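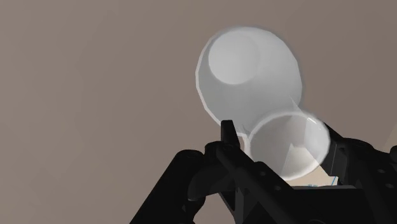

Figure 3. Wrist view in the simulator, with one of the two cups between the fingers.

4.2 Task Setup and Student Teams

The course ran at Braltville in the fall term with the simulator as its only laboratory, so that the worst a team could break was its own grade. Each team got the same white arm on its pedestal, the same glass-topped table, and 200 attempts with the cups. Object positions were redrawn before every attempt. Two teams hard-coded the positions anyway and were surprised by the results.

Teams logged 1,630 attempts in all, of which 698 met our definition of a grasp (cup held for 100 time steps). The definition was revised after the Testik team pointed out that a cup wedged against a finger also counts as held, and then submitted several of those.

The full table setting was kept for the final round. It includes a paperback with UNIX on the cover, which several teams took up as an unofficial target.
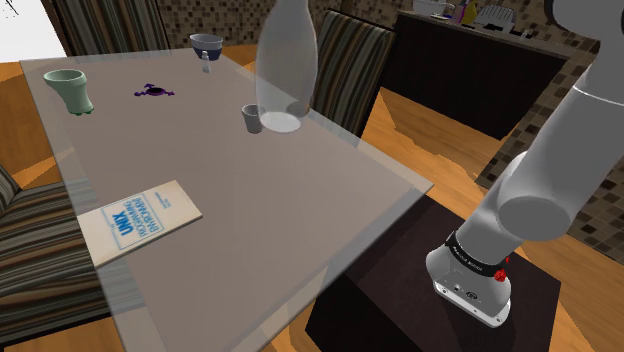

Seraina Moser objected in her course report that the final round rewarded patience more than planning, and asked that next year's teams be scored on their first ten attempts only. We have adopted this for the Mikberg section.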